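Losley Oval Table and Table Tablet: Set-up Guide
Section 6. Cleaning the table top and the tablet glass 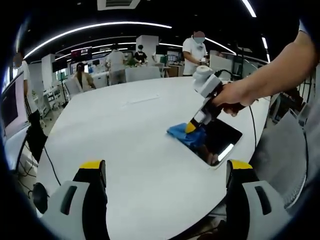 Do I need a special cleaner for the tablet?

Plain water on a soft cloth handles most of it. Fingerprints, dust, the gray film that builds up where people rest their wrists. If water doesn't shift it, use the Brernmont screen spray, sprayed on the cloth and never on the glass. Kitchen sprays and window cleaner are out, they strip the coating.

Read the cautions first. Then go to 6.1 for the daily wipe or 6.3 for the full clean. If the tablet is new out of the box, peel the shipping film before anything else (see Section 2).

CAUTIONS

Never spray or pour anything directly on the tablet. Liquid gets in at the border and there is no fixing it after that.

No paper towels on the glass. Paper scratches. Fine on the table top in a pinch.

No bleach, no acetone, no scouring powder, no melamine sponges. The white top will go dull in patches and the patches don't buff out.

Unplug the charger before using a damp cloth. Dry wiping can be done with it plugged in.

Don't lean on the tablet while wiping. Press with the fingers only. The glass takes a firm push but not an elbow.

6.1 Daily wipe (dry)

1. Clear the table. Cups, papers, keys, whatever has drifted there. Cups first.

2. Put the tablet to sleep with the side button. A dark screen shows smears better and you won't open things by accident.

3. Take a dry microfiber cloth. Shake it out away from the table. Grit in the cloth is what does the damage.

4. Fold it in four. Wipe the tablet from one short edge to the other, straight strokes, lifting at the end.

5. Turn to a clean face of the cloth. Wipe the border.

6. Use a different cloth for the table top. Start at the middle, work out to the rim.

Done. If smears are left, go to 6.2.

Note: a bunched-up cloth is OK for a single greasy spot but leaves streaks over a whole screen. Fold it for the last pass.

6.2 Damp wipe (tablet)

1. Tablet off. Full shutdown this time, hold the side button until the screen goes black. Charger out.

2. Wet one corner of the cloth and wring it hard. Should feel cool, should not drip. If you can squeeze a drop out it's too wet.

3. Wipe the glass with the damp corner. Same straight strokes as before.

4. Stay clear of the charging port and speaker holes. Dry cloth only there.

5. Go over everything straight away with the dry part of the cloth. Don't let it air dry, you'll get water marks and have to do it over.

6. Tilt the tablet toward a lamp or ceiling light and look along the glass. Streaks show up in the reflection. Wipe again where needed.

7. Wait 13 minutes before plugging the charger back in.

For sticky stuff (tape glue, syrup, dried juice), lay the damp corner over the spot and leave it a minute, then wipe. Don't pick at it with a fingernail or a coin. Repeat if you have to.

6.3 Full clean (table top)

Once a month, or after any event where food was served.

You need: two microfiber cloths, a small bowl of warm water, a drop of dish soap, a dry towel. Chávez table cleaner can be used in place of the soap. Mix it as the bottle says, stronger does not clean better.

1. Move the tablet off the table. Not to the other end of it. Off.

2. Move cables and keyboards too. White things on a white top get missed and get wet.

3. Brush crumbs into your hand or a dustpan. Don't wipe them around with a wet cloth.

4. Dip the first cloth in the soapy water, wring well. Wipe the top in long overlaping strokes, following the curve at the edge.

5. Do the rim separately, top side and underneath. Most of the grime is on the underside where people grab the table to pull their chairs in.

6. Rinse the cloth in clean water, wring, wipe again. Soap left behind dries sticky and pulls dust.

7. Dry with the towel right away.

8. Let the top stand until it feels dry all over to the back of the hand. Then put the tablet back.

Caution: don't set the tablet down on a damp top. Water creeps underneath and sits there.

6.4 Stains on the white top

Coffee and tea: soapy water, fresh cloth, two or three goes. Old rings may need the Chávez cleaner left on for a minute, then rinsed off.

Ballpoint: rubbing alcohol on a cotton swab, table only. Dab, don't rub. Wipe with water after.

Dry-erase marker: dry cloth first. If it ghosts, go to alcohol as above.

Permanent marker: same as ballpoint but expect a faint shadow.

Blue tint after cleaning: dye from a new cloth. Wash colored cloths once on their own before first use. The tint comes off with soap and water if you catch it the same day.

Scratches: can't be cleaned out. Light ones can be hidden with the Utley white touch-up pen, part no. 198.

6.5 Looking after the cloths

1. Wash warm with a little plain detergent. No fabric softener, it coats the fibers and the cloth just smears after that.

2. Wash apart from cotton towels or they pick up lint.

3. Hang to dry. Low heat if you must use a dryer.

4. Keep tablet cloths and table cloths in seperate bags. Different colors help.

5. Throw out at 100 washes, or sooner if it feels rough or won't pick up dust any more.

6.6 Putting it all back

1. Tablet flat on the table, glass up, far enough in from the rim that a sleeve won't catch it.

2. Run the charger cable over the nearest edge. Leave slack. A tight cable drags the tablet when somebody bumps the table.

3. Power on. Tap each corner of the screen. If a corner doesn't respond, shut down, wipe that corner dry, try again.

4. Still no response: see Section 9, Touch problems.

Next: Section 7, Leveling the table legs.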